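Newsroom > Announcements > Yazdani Market

Print this page | E-mail this page

YAZDANI MARKET BRINGS BACK ITS JEWELRY SWAP, WITH A REPAIR BENCH THIS TIME

Hello again from the little office over the Yazdani Market loading dock! Elsie Donnelly here, and I've got news I've been itching to share since the spring. The jewelry swap is coming back in September, it's bigger, and this year you can get your broken stuff fixed while you're at it.

If you missed the first one, the idea is simple. You bring the costume jewelry you don't wear anymore (earrings, bracelets, beads, brooches, that necklace your aunt gave you that was never really your color) and you trade it for somebody else's. Every piece you hand in gets you a token, every token gets you a piece off the tables, and no money changes hands over the swap itself. A plastic bangle is worth one token. A great big rhinestone collar is worth one token too. I had a few grumbles about that last year and I'm keeping it anyway, it makes the whole thing faster and a lot friendlier.

We took in 924 pieces last time, which I know because Noeline Halliday wrote every single one of them down in a green notebook and then read me the total over the phone twice. I had guessed a couple of hundred. We ran out of table and had to put the clip-ons on top of the chest freezer.

So this year we've taken over the whole upper hall, and I've sorted things out so you aren't digging through one giant heap. Bracelets and bangles go along the windows, earrings by the stairs, necklaces on the coat racks (they tangle so much less hanging up), and anything too odd to classify goes on the round table in the middle, where I plan to spend most of the day myself.
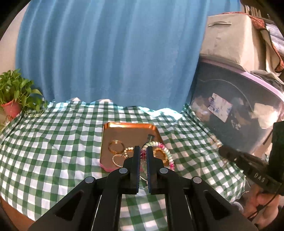 Tane Whitcombe wrote in to say that beaded bracelets were what wore out first at every swap, that half of the ones handed in last year had elastic you could practically see through, and would we please do something about it before the beads ended up all over the floor again. Fair point, Tane, and yes, we're doing something about it!

That something is the repair bench. Evelien Bakker and Aurélien Rey will be up there from 10 in the morning with cord, elastic, clasps, jump rings and a frightening number of tiny pliers. They'll restring a bracelet, swap a worn clasp, or open out an ear wire that's been squashed in the bottom of a purse. Simple restringing is free. If you need a new clasp or a pair of ear wires, you pay for the part, and no part on the bench costs more than $3.

A few things they can't take on, so you don't haul them up the stairs for nothing: no soldering, no fine jewelry, no watches, no stone setting. Pearls that are knotted between each bead are a slow job, and Evelien has asked me to say very clearly that she'll give you advice on those but she won't be doing them on the day.

"I'd love people to sit down and learn to do it," Evelien told me when we were working out the tables. "Restringing a bracelet takes a few minutes once you've been shown the knot. Then you can go home and do all your sisters' ones too."

With that in mind we're running a short class in the afternoon, starting at 2. There are 13 seats, and you need to sign up ahead for those at the market desk. Bring one bracelet that needs help. If you've got the beads but they're rolling around in a jar, bring the jar.

Now, how to get your pieces ready. Please give everything a wipe with a soft dry cloth. Earrings need to be in pairs, pinned through a bit of card if you can manage it, and singles go in the craft box, where they're free to anyone who makes things. Pull apart any knotted chains before you come, or as far apart as your patience holds. And check your pockets and pouches, because somebody handed in a house key last year and we still have it. It's on a red ribbon behind the desk.

You can bring up to 100 pieces per household. Drop-off opens the week before, during normal market hours, and it helps us so much if you use it. You'll get your tokens right then and can walk straight in on the day with the first group at 11. If you're bringing things on the day itself, come to the side door by the bakery, and the line moves along pretty well once it gets going.

Whatever's left at 4 gets packed up for the craft box or held over for the next swap. We've talked about doing one in winter with scarves added in. I'm all for it, Noeline wants to see how her notebook holds up first.

The hall is up one flight, and there's an elevator beside the fish counter. Kids are very welcome and get their own low table with their own tokens. Coffee will be on, and the bakery has promised the almond ones.

Sign-up for the class, questions about drop-off, or to claim a house key: ask for Elsie at the Yazdani Market desk, any morning before noon.

Print this page | E-mail this page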